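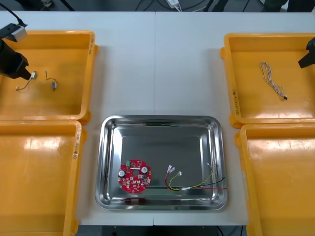
Home Bins & Totes Trays Worktables Labels & Markers Orders Contact

Flornix Shallow Tote, Yellow, and Bench Sorting Set

Aug 9, 2024
By Shalini Bhatia

The Flornix shallow tote is an open plastic bin for small parts on a workbench. It is rectangular, with low walls, a flat floor and a rolled rim. We sell it singly, in cartons of 12, and as part of the bench sorting set, which is four totes and one stainless steel tray.

Most of our customers use the totes for electrical small parts: lead wires, connectors, little motors, twisted pairs, switches, anything with a tail on it. Parts with wires are a nuisance in deep bins. The leads hook into each other and you pull out five when you wanted one. In a shallow tote you can lay them out on the floor with space between them and pick each one up by the connector or the body.

What is in the set

Four yellow totes, all the same size, and one steel tray. Lids are not included and we do not make one for this size. The set ships in one box with the totes nested and the tray packed flat on top. Order number for the set is 1093. Single totes and cartons are ordered under the Flornix name from the Bins & Totes page.

The tote

Each tote weighs 885 grams empty. That is on the heavy side for its size, and it is why the tote stays put when you drop a part in or drag a wire over the edge. The walls do not bow when you lift it by the two short sides with parts inside.

The rim is rolled outward on all four sides. You can get your fingertips under it from any direction, and there is no sharp edge to nick insulation. The inside corners are rounded, so a small screw or ferrule that ends up in a corner can be pushed up the wall with one finger.

The floor is smooth. It will scuff with use, mostly from metal cases and steel terminals being slid across it. Scuffs do not affect anything, and they do not come out, so please don't send totes back to us for that. Under strong overhead lights the floor will shine when the tote is empty. If glare bothers you at inspection, put a sheet of plain gray paper in the bottom or move the lamp off to one side.

Color is yellow only. We stocked a blue one up to last December and it sold slowly. Black leads, white connectors and bare metal all show up well on yellow, and people kept asking for that one. Yellow and orange wires are harder to see on it, and for those the steel tray is the better place.

Marking the totes

The outer walls are flat enough to write on. A permanent marker in a dark color works directly on the plastic. You can write along the wall or up it, whichever faces the person at the bench. On a bench with totes down both sides, we suggest marking the walls that face the middle, so that all the names can be read from one spot.

Let the ink dry for a minute before you handle the tote. It will hold through normal wiping with a damp cloth. It comes off with rubbing alcohol and a rag, though an old mark may leave a faint shadow. Paper labels stick too, but they tend to lift at the corners once the totes have been nested and pulled apart a few times. If you want printed labels, use the Skakarero film labels listed under Labels & Markers and put them at least a finger's width below the rim.

The tray

The tray is stainless steel, open, and has plain raised sides. It is meant as the common place in the middle of the bench: parts come out of the totes and go into the tray, or mixed parts are tipped into the tray and sorted outward into the totes. It can be washed with the totes or separately. It has no coating, so there is nothing to chip off.

Steel conducts. Do not put live assemblies or loose batteries in the tray. If you work with parts that can be damaged by static, neither the tray nor the totes are a substitute for proper static-safe containers. The plastic in these totes is ordinary plastic and is not rated for static control.

Laying out the bench

The layout we get asked about most is two totes on the left, two on the right, and the tray low in the center, nearest the worker. It fits on the Ngata worktable with the 800 mm deep top. The Ngata top is white and comes in two panels that meet in the middle. Check that the panels are level with each other before you set the tray down over the join, or it will rock. There are adjusting screws under both panels.

Leave one tote empty if you can spare it. It is useful for parts you are not sure of, and you will want it when you change over from one job to the next.

If you only have room for two totes, put them both on the side of your weaker hand and the tray in front of you. The totes can also be placed end to end on a shelf above the bench, but then you lose sight of the floor of the tote and have to feel for parts.

Cleaning

Warm water and dish soap. Dry before nesting, or the totes will hold on to each other and be hard to separate. Do not use acetone. Flux residue comes off with alcohol, but test a small area on the underside first. Do not put the totes in an oven to dry them, even a low one.

Nesting and storage

Empty totes nest inside each other. Full totes do not stack. The rims will not carry another tote and the one on top will tip in.

Questions we have had

Can I buy the tray alone? Yes, it is on the Trays page. It is the same tray.

Are there dividers? Not for the shallow tote. The deeper Flillix bin takes dividers, but it does not match the Flornix in length or width, and the two will not nest together.

Will you write the names on for us? No. We can include a marker in the box if you ask when you order.

Can I return part of a carton? Unused totes can come back in any quantity. Totes that have been written on cannot.

For stock and delivery dates, write to Kamlesh Gautam through the Contact page and give the order number and the quantity you need.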